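Forkar Repair and Reuse Scheme: progress report for the second half-year

February
By Nabila Kamel
4 min read
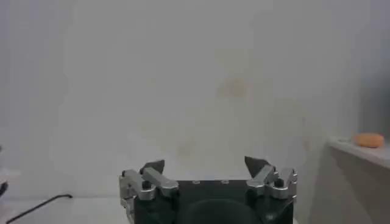 The grant was awarded to keep the Cabrera Street shop open through the winter and to take household repairs out to the two estates on the north side of Forkar. Both parts of the work are running. The shop has kept its normal hours apart from one week in January when the boiler failed, and the estate sessions started a month later than planned.

Repairs

We booked in 3,418 items between the start of the grant and the end of January. Lamps, kettles and vacuum cleaners make up the largest share, followed by clothing and bicycles. Sewing machines have gone up sharply and we did not plan for them. Wojciech Czerwiński can service the older mechanical models but the computerised ones have to be turned away for now, and we are keeping a list of those customers in case we can find someone to train with.

The target for the full year was set in items booked in. We would like to change this to items returned in working order, as the first figure counts things we could not mend. Dalva Arruda has altered the job sheet so that both are recorded from now on.

Estate sessions

The delay was down to the hall at Clandero, where the booking was held up while the wiring was tested. Sessions there now run from 4 pm to 7 pm every fortnight. Turnout was poor for the first two and has been steady since we put notices in the school newsletter. The Flellura sessions have been busy from the start. People there mostly bring clothes and small furniture, so we have moved one of the sewing tables across from the shop for good.

Rocío Rengifo has asked residents what else they want. The most common answer was a later finish. We can do this at Flellura but not at Clandero, where a dance class has the hall from 7.30.

Training

We offered 60 places on the basic electrical safety course and all of them were taken. Nine people dropped out before the end, mostly after changes to their work shifts. Delali Acheampong is running a catch-up evening in the spring so that they can finish without starting again. Four of those who passed now help at the shop.

Money

Spending is within budget except for parts and heating. Parts are over by £300, nearly all of it on fuses, flex and vacuum belts. Heating is over because we hired electric heaters while the boiler was out. We have set aside £2,000 from the equipment line for a second test bench and have not spent it yet, as the quote we were given has run out and we are waiting for a new one. We ask for your agreement to carry this amount into the next period if the order is not placed in time.

Next six months

The shop lease comes up for renewal in the summer and the landlord has said the rent will rise. We will send you the new terms when we have them in writing. The later finish at Flellura will be tried from next month, and the first figures for items returned in working order will be in the next report.

Recent reports
First half-year report: Forkar Repair and Reuse Scheme
Clandero hall: access and opening times
Notes from the Flellura residents' meeting
How we record a repair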